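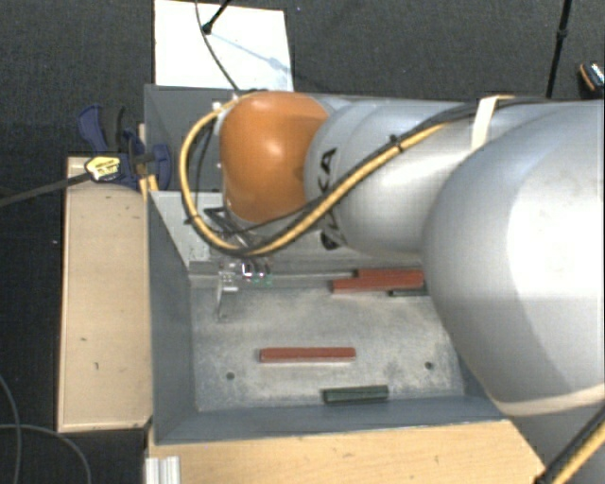

Thirty years of other people's letters

The woman who runs the mending room at Flemton library does not want her name in print. She has worked there for 30 years, the last 2 of them part-time, and she says the regulars know who she is anyway.

The mending room is on the first floor, past local history. She repairs books that are worth keeping but not worth sending away, and for most of her working life she has also looked after what falls out of them.

"People use anything as a bookmark," she says. "Bus tickets, mostly. Then shopping lists, then letters. I was told to throw them out when I started and I did for a week or so. Then I found a letter from a man telling his sister he was coming home, and I put it in a drawer."

The drawer became a box, and the box became a cabinet. The collection now stands at 559 letters and postcards, each in a clear sleeve with a slip giving the title of the book and the page. She does not keep the shopping lists, which she regrets.

"A list tells you what things cost and what people ate. I had one in an old Tsang atlas, the big one with the green maps, and it was all for a wedding tea. Tinned salmon, three kinds of jam. I wish I had that now."

Asked whether she reads the letters, she says she has to. A letter may have an address on it, and if it does she writes to it. Most of these come back or are never answered. She keeps a note of each try in a ledger, along with the date and whatever reply there was.

"I don't say what's in it. I just say we have something that may belong to your family, and would they like it. Some people think I'm after money. One rang up quite cross and then rang again the next day to ask if it was in blue ink."

It was in blue ink. The letter had been written by the caller's mother to a friend in Brumosis, and had sat in a book on roses since before the caller was born. He came in to collect it and stayed most of the afternoon.

Not all of them end so well. She once returned a letter to a woman who read it at the desk, folded it up and asked her to put it back where it came from. It is still in the cabinet. The slip has a pencil cross on it, meaning that it is not to be shown.

The repair work itself takes up most of her day. She uses wheat paste, which she makes up fresh, and a thin Japanese paper for torn pages. Sticky tape is the thing she sees most and likes least. It goes brown, the glue soaks into the page, and taking it off can do more harm than the tear did.

"If your book is torn, leave it," she says. "Put it in a bag with the loose bits and bring it in. A clean tear is ten minutes' work. A tear with tape on it is an afternoon - and I might still lose some of the print."

Fewer letters turn up now. People write less, and the library buys fewer second-hand books than it did. She found 3 last year, all in a set of Tririk sea stories that came from a house clearance. Two were thank-you notes. The other was a page and a half about a dog.

The library plans to show part of the collection in September, in the glass cases by the stairs. She is choosing the letters herself and leaving out anything with a surname on it. Copies will go on show, and the letters will stay upstairs in the dark.

She has been asked whether she ever leaves anything in a book herself.

"A hairgrip, once," she says. "Somebody handed it in."

The mending room is open to visitors on weekday mornings. Ask at the main desk and they will ring up.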